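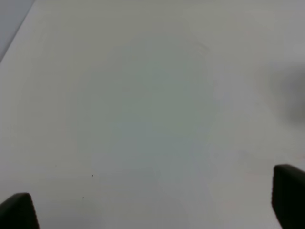

Reading time: 5 min

Flarusora releases version 2 of its surface perception software for robot arms with wrist cameras

ZINDEMHOLM, October 5, 2023 – Flarusora, a developer of perception software for robot arms, today announces the general release of Mustby 2. The software reads the pictures of a camera mounted at the wrist or the gripper and decides which parts of a work surface are free, which parts are occupied, and which parts it does not know enough about. The new version is available from today to all customers with a valid maintenance contract, without extra cost.

Mustby 2 is made for a situation which looks simple and is often difficult in daily operation. Before a robot can put an object down, or before it can report that a table is cleared, it must be sure that there is nothing in the way. On a white matte surface the camera finds very little to hold on to. A soft shadow from something outside the view can be taken for an object. A faint round mark on the table can be taken for a plate or a lid. At the same time, a few very small dark specks can be missed completely, although for some customers these specks are exactly the thing they want to know about.

"Our first version was good at finding objects and poor at finding no objects," says Satish Vashisht, head of product at Flarusora. "Customers wrote to us that the arm was stopping over a free table. When we opened the logs, we saw that the software had drawn a box around a shadow. It was a fair complaint and we have spent most of the year on it."

What is new in the software

The main change in Mustby 2 is that the surface is now estimated first, and objects are searched only afterward. The program builds a model of the plane from the edge of the table, where an edge is in view, and from the known position of the wrist. Every region of the picture then receives one of five labels: free surface, surface mark, shadow, small debris, or object. A region which does not fit to any label with enough confidence is reported as unknown, and the planner may ask for a second view from another height.

The fingers of the gripper are handled in a new way also. In the earlier version the user had to draw a mask by hand, and the mask had to be drawn again after each change of fingers. Mustby 2 calculates the mask from the gripper model and the current opening. The two fingers do not need to appear at the same height in the picture. If the camera is mounted with a small rotation, the mask follows this rotation after one calibration run.

For small debris, the user can now set a minimum size and choose what should happen when it is exceeded. The possible actions are to ignore, to write a log entry, to call a cleaning routine, or to stop. These actions can be different for different zones of the same table.

"I asked for the zones myself," says Noémi Fekete, who is responsible for integration at Rathore, a contract packing company and one of the first users of the software. "We have one area where a crumb is of no importance and next to it an area where we must record it. Before, we had to choose one rule for both."

Test results

The release was checked against an internal test set of 2,814 pictures, all of them taken from wrist cameras and all labeled by two persons separately. The set contains many pictures with low contrast and visible compression, as this is the quality which arrives in a real cell over a shared network. Where the two persons did not agree, the picture was kept in the set and a third person made the decision.

On this set, Mustby 2 reported an object on a free surface in 19 pictures. Flarusora publishes the complete list of these cases with the release notes, together with the cases in which a real object was missed.

"I would ask our customers to read both lists," says Babita Vashisht, who leads the perception team. "A low number in the first list can be reached very easily if you do not care for the second one. Transparent film and white paper on a white table are still weak points. We write this clearly in the manual, in chapter 4, and we are working on it."

Use with existing planners

Mustby 2 runs as a separate service and sends its result as a grid of labels in the coordinate system of the robot base. Customers who use the placement planner of version 1 can continue with it. The old message format stays supported, but in this format surface marks and shadows are both sent as free surface, so the additional information is lost. A converter for saved projects is included in the installation package.

The new inspection tool lets the operator open any decision of the last 16 hours of operation and see the picture together with the labels. Wrong labels can be corrected directly in the tool and exported. The correction does not change the behavior of the running system. It is used only when the customer starts a new training, and this must be confirmed by a user with administrator rights.

"For maintenance people this tool is perhaps the more important part," says Arben Petkov, support engineer at Flarusora. "They call me and say that the robot sees something. Now they can look at the same picture that I look at, and the call is shorter."

Availability

Mustby 2 can be downloaded from the customer portal. New customers can request an evaluation license which is valid for 30 days and includes one remote calibration session. The documentation is available in English and German. A Hungarian translation will follow in December, together with the first maintenance update.

About Flarusora

Flarusora develops perception and planning software for robot arms in packing, laboratory and kitchen work. The company has its office in Zindemholm. Its software is in use on nearly 3,000 arms.

Press contact

Trilok Rastogi
Communications, Flarusora
Screenshots of the inspection tool and the release notes are sent on request.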